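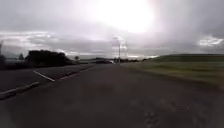
*Figura 1. Estrada de asfalto em linha reta até ao horizonte.*

**Rever as divas da televisão de variedades: relatório do projeto de História dos Meios Audiovisuais**

Grupo: Panya Meesuk, Telmo Benítez e Ratree Intarasuk
Orientação: professor Mesfin Woldemariam
Entregue a 25 de agosto de 2018

## Como chegámos ao tema

A ideia nasceu em casa da avó da Panya, que guardava numa arca do corredor (debaixo de toalhas bordadas que ninguém tem coragem de usar!) uma coleção enorme da revista *Janel*, uma publicação semanal de cinema e televisão que deixou de sair há muitos anos. Fomos lá buscar uns números para um trabalho bem mais pequeno, de outra cadeira, e ficámos a tarde toda sentados no chão a ler entrevistas com cantoras e atrizes de quem nunca tínhamos ouvido falar. Uma delas, Lurdes Chaimongkol, aparecia em quase todos os números de um certo período e depois desaparecia por completo. Quisemos saber porquê, e foi assim que o projeto começou.

O nosso objetivo era perceber como é que uma revista popular constrói uma estrela, que palavras usa quando ela está no auge e que palavras usa quando a carreira arrefece. O professor Mesfin avisou-nos logo de que o tema podia crescer demais, e tinha toda a razão, como se verá mais adiante.

## O material

Trabalhámos com 382 páginas da *Janel*, digitalizadas na sala de leitura da faculdade ao longo de várias semanas, e com as gravações do programa *Noite Lulemex*, o espetáculo de variedades que Chaimongkol apresentou durante duas temporadas. As gravações foram-nos emprestadas por Dinesh Bhatt, colecionador, que teve connosco uma paciência infinita e ainda nos ofereceu chá e bolachas de cada vez que lá fomos devolver uma caixa. Muitas cassetes estavam sem etiqueta, e o Telmo passou boa parte de dezembro a tentar pô-las por ordem através dos penteados e dos cenários, método pouco científico mas que acabou por bater certo com a programação publicada na revista.

Do conjunto escolhemos 75 textos para ler com mais atenção: entrevistas, críticas, legendas compridas e algumas cartas de leitoras. As cartas foram a grande surpresa do trabalho, e se voltássemos ao princípio começávamos por elas.

## O que encontrámos

Nos primeiros anos, a *Janel* trata Chaimongkol como «a nossa menina». Fala-se da voz, claro, mas fala-se muito mais da cozinha, da mãe, do vestido que ela própria teria cosido para a estreia. Quando chega a *Noite Lulemex*, o tom muda e aparece a palavra «diva», ao princípio com carinho, mais tarde com uma pontinha de veneno. Uma crítica à segunda temporada elogia longamente a orquestra e dedica à apresentadora uma única frase, sobre a altura dos saltos.

Ver os programas depois de ler essa crítica foi uma experiência curiosa, porque Chaimongkol está ótima! Tem um sentido de tempo cómico que a revista nunca menciona, sobretudo nos números em que contracena com o ventríloquo Tovesov, e canta as baladas quase sem se mexer, com uma confiança que nos deixou aos três calados. A Ratree, que entrou no grupo sem grande interesse por música ligeira, já sabe duas delas de cor.

As leitoras parecem ter visto o mesmo que nós. Uma escreve que deixava o jantar ao lume baixo para não perder a abertura; outra protesta contra a tal frase dos saltos e pede que mandem ao estúdio «alguém que goste de rir». A revista publicou a carta sem resposta.

## Dificuldades

O plano inicial previa comparar três artistas, e ficámos por uma. Também contávamos entrevistar antigos técnicos do programa, mas só conseguimos falar com uma maquilhadora, ao telefone, e ela preferiu que não citássemos a conversa. Faltam-nos ainda os números da *Janel* do último ano, de maneira que o fim da carreira televisiva de Chaimongkol continua por explicar. Há uma notícia breve sobre uma digressão pela província e depois silêncio.

A transcrição das entrevistas levou-nos cerca de 300 horas entre os três, muito acima do que tínhamos combinado, e a culpa é em parte nossa, que insistimos em copiar também os anúncios de laca e de meias de vidro.

## Próximos passos

A Panya vai continuar a procurar os números em falta junto de alfarrabistas, e o Telmo está a preparar um índice dos programas para entregar ao senhor Dinesh juntamente com as cassetes. As transcrições ficam na sala de leitura, na pasta azul, e podem ser consultadas por quem quiser.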